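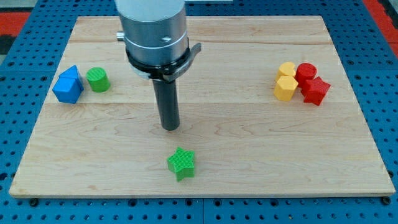 Peltwood Opens Its Shared Robot Bench to Small Shops Planning a First Purchase

Hi everyone, Bożena Zalewska here from Peltwood, and I finally get to share the news I've been sitting on all spring! Starting in July, small manufacturers and packing shops can book bench time with us before they spend a cent on a robot arm of their own.

I used to run purchasing for a family-owned parts business, and I bought our first arm straight out of a catalog. The arm was great. I just hadn't budgeted for the tooling, the mounting table, the guarding or the days my best technician would spend setting it up (she still brings it up when we talk). So when we planned this program at Peltwood, I wanted it to start with the spreadsheet, and then let people go and try things on the bench.

So how does it work? You book a session and tell us what you'd like to move, push, sort or stack. We set up a small stand-in task, nothing fancy, usually a board and some blocks, and we try different end tools on it with you standing right there. A plain rod is often my first suggestion, by the way! Plenty of shops come in sure they need a gripper when all they want is to nudge parts from one side of a surface to the other, and a rod is a much smaller line in the budget.

After the session we sit down with coffee and fill in the planning sheet together. It has lines for the arm, the end tool, the table and fasteners, safety gear, training hours, spare parts and the floor space you're giving up. There's also a line for what happens if you wait a year, and I'm a big fan of that one. Some visitors really should wait, and we'll tell them so.

The introductory package costs $2000 and covers 5 bench sessions plus the finished planning sheet, which you keep and can take to any supplier you like. We don't sell arms and we don't take a commission from anybody who does. If you'd like an outside review of your numbers, our friends at Brzozowska will go through the sheet with you for a separate fee, and they're wonderfully picky about maintenance costs.

Tuston is supporting the program by lending us the space, and the scheduling runs on Dorutness, so you'll get your confirmation and any changes from there. Please check your spam folder! My own test booking ended up in mine.

We're holding an open house on Thursday at 4 p.m. for anyone who wants to look over the planning sheet or talk through a project that's still at the napkin stage. Bring your part drawings, bring a sample part if it fits in a shoebox, and bring whoever signs the checks. That last person usually has the best questions.

Bookings are open now through the Peltwood front desk. Ask for me by name, and if I'm out on the bench, leave a number and I'll call you back the same day.

Media contact: Bożena Zalewska, Peltwood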